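Wednesday afternoon at Brevthorpe

I had Wednesday afternoon off, so I drove out to the open day at Brevthorpe. The drive is 22 miles and I left at one o'clock, which got me there with time to find parking. They handed out paper badges at the door and mine was number 284, so it was a better turnout than I expected for the middle of the week.

The building used to be a furniture showroom. The front half is offices now and the back half is split into small work areas with a robot arm in each one. Visitors went through in groups. Ours was led by Ovidiu Bucur, who runs the handling lab and has been there since it opened. He talks fast but he stops for questions, and he answered all of mine without making me feel slow.

The first stop was Flomel, the software they use to teach the arms. You move the arm through a job by hand, the program records it, and then you do it again with things in slightly different places. I asked how many times. Ovidiu said 100 is enough for something simple like moving a block, and 200 is where they start for anything with an odd shape. A man in our group asked if that got boring. Ovidiu said yes.

After that we went over to the arm they call Matei. I would guess it's named after somebody, but I forgot to ask. It has a gripper with two fingers, and this was the part of the tour I liked best.
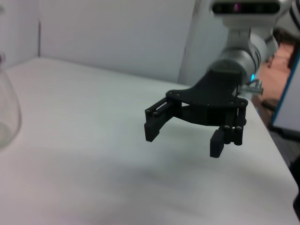
Matei over the table, fingers open.

I had pictured the fingers as simple pinchers, like a pair of tongs. Up close there is a lot more to them. Each one is made of parallel bars joined by pins, and Ovidiu explained that the bars keep the tips facing each other as they close. He let us push on a spare finger that was lying on the bench next door. It was stiffer than it looked, and heavier.

Then he ran the demonstration. Matei picked up a plastic cup, moved it over and put it down, and did that several times in a row. It is slow. I could have cleared a whole dinner table in the time it took. On one try it closed too early and bumped the rim, and the arm backed off and went in again from a better angle – that got more of a reaction than the tries that worked the first time.

The last stop was a short talk on Telness, a project to put an arm like this in a parts warehouse. It was mostly slides and the room was warm. I stayed for the questions and then got coffee in the lobby.

They plan to do another one in October. If you go, wear comfortable shoes, and get there before two if you want a spot in the front lot.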